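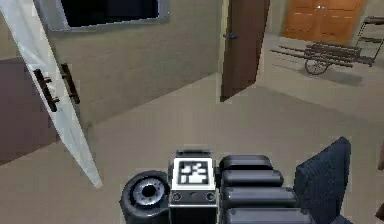

The owner of the furniture repair workshop on Pelto Street has been mending sofas and chairs for 19 years, and she would rather talk about webbing than about fabric.

"People come in with a swatch in their hand," she says. "I ask them to sit on the thing first. If the seat has gone, a new cover won't help them."

She learned the trade at Clelmont, a small factory that made three-piece suites until it closed. Her job there was stapling dust covers to the undersides, up to 70 a day. When the factory shut she bought two of its sewing machines and rented a unit in Wetent, where she stayed for six years before moving to the present shop.

Most of the work is seats and arms. Backs last longer, she says, but the front edge of a seat takes the weight every time someone gets up, and arms go because people perch on them. Last year the workshop took in 486 pieces, more than half of them sofas. 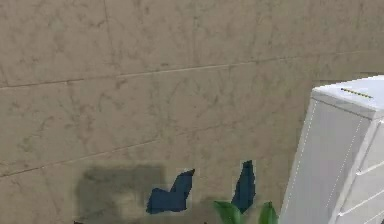

Prices are the part of the conversation she likes least. A full recover of a two-seater starts at £600 without the fabric, and some customers leave when they hear it.

"I don't blame them. You can buy a new one for that. What I tell them is to turn it over and look at the frame. If it's screwed and glued, keep it. If it's stapled, I'll say so and they can decide."

She is careful about pale covers. She doesn't try to talk customers out of them, but she does ask about dogs, children and where the sofa will stand. Direct sun is worse than either, in her view, and she would sooner see a sofa moved a few feet than hear that the curtains are kept shut all day.

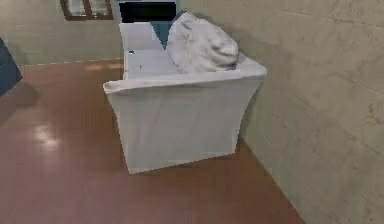 A white upholstered sofa on a reddish-brown floor.

As for cleaning, she uses a soft brush and a vacuum on low power. Stains should be blotted with a plain cloth, working inwards. She has no time for sprays. "Half the marks I see are from the cleaner."

In June she starts an evening class in the back room, six people at a time, each with a dining chair to strip and re-cover. The first course is full. A second will run in the autumn if she can find enough tack hammers.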